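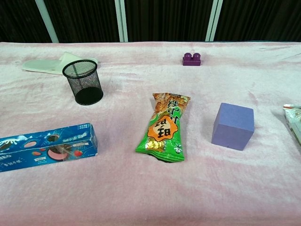

Household Forum > Textiles and Laundry > Fleece blanket as a table cover: shedding, slipping, sagging

Started 12/7/21

vass_bench
I use a pale pink fuzzy blanket as a cover on my sorting table. Small household items get laid out on it before they go into drawers: a mesh pen holder, a slide slipper, a toy brick, that class of thing. The blanket does three jobs. It stops hard items from scratching the top, it kills noise, and it keeps round items from rolling.

Two problems. First, light items do not sit level. The pile compresses unevenly, and anything with a small base ends up in a slight hollow with a ridge next to it. Second, the wrinkles come back within a day of smoothing.

The blanket is a Jivholm, polyester, 244 gsm according to the care label. Table top is painted and fairly slick. Looking for a fix that does not involve glue or staples.

Flallemton
244 gsm is on the light side for this. A blanket that weight has no body. It drapes well, and draping well means it follows every shift in tension. Put a non-slip rug pad between the blanket and the table, trimmed an inch short of the edge on all sides. That removes most of the creep. It will not do anything for the hollows.

tablecloth_dept
Disagree on the rug pad. The open-grid kind prints through thin fleece and you get a waffle pattern under anything heavy. It can also mark paint if left down through a hot summer. Use table felt, the kind sold to go under a tablecloth. Cut it to the exact size of the top.

Flallemton
The cheap PVC pads mark paint. The natural rubber and felt ones I have used did not. I have had one on a painted desk since August with no marks.

tablecloth_dept
Four months is a short test.

grid_and_pile
The hollows are a pile height issue. Measure the pile. Over 4 mm, anything with a narrow base will tilt. The options are a shorter pile or a wider base. For the pen holder, check the bottom. If it is a solid disc it should stand well enough. If it has a wire rim only, the rim cuts into the pile and the whole thing leans.

vass_bench
Pile is 3 mm by ruler, uncompressed. The pen holder has a solid base and stands fine when empty. It starts to lean once there are pens in it, usually toward whichever side the pens lean.

grid_and_pile
Then the load is off center and the fabric is only exaggerating it. It would lean a little on bare wood too if the base were soft. Weight the bottom. A couple of steel washers will do it.

Andport_Linens
Why fleece at all? A wool blanket washed hot once will felt slightly, lie flat, and hold toy bricks and shoes without any of this. Fleece also holds lint. If footwear goes on it, the grit stays in the pile until the next wash.

vass_bench
Cost and washing. The fleece goes in the machine on cold and is dry in an hour on a rack. The slipper is indoor only. I also find small dark parts easier to see on a light color, and I had the blanket already.

Andport_Linens
Dark parts, yes. Pale ones, no. A light green slipper on light pink is large enough to find anyway, but try a white button. A mid-gray cover handles both.

tablecloth_dept
Gray shows every light fiber. Each color has its own problem. I would keep the pink and fix the underlayer.

pressfoot
For the wrinkles: do not iron it. Polyester pile glazes and the shiny patch is permanent. Hang it over a shower rod after a hot shower, then brush in one direction with a soft clothes brush. Cheap fleece is often tested to something like 2,000 rub cycles before it pills badly, so brush lightly and not daily.

grid_and_pile
Where is the 2,000 from? Rub test results vary a lot with the method and the load used.

pressfoot
A supplier sheet I had years ago. I no longer have it. Take it as a rough guide.

vass_bench
Put table felt down last night, cut to size, with the blanket folded under at the long edges and held with four tablecloth clips. The cover no longer moves when I slide things across it. Wrinkles reduced but still present in the middle. Washers are in the pen holder. Will try the brushing next.

Flallemton
Move the clips to the corners and pull on the diagonal. The middle should flatten out.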